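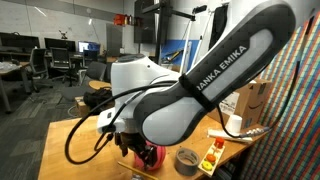

10/13/23

Second batch of the Filali glaze test out of the kiln. Five tiles, all weighed before and after. Tile 2 lost 368 mg, the rest far less – probably not dried long enough.

- Sokeo frit is nearly gone, reorder before November
- sieve the Ovus clay again, still gritty
- held at 700 for the first soak, same as last batch

Crazing on tiles 4 and 5 only. Will try a slower cool next – the Gukov controller allows it, just need to look up the ramp setting.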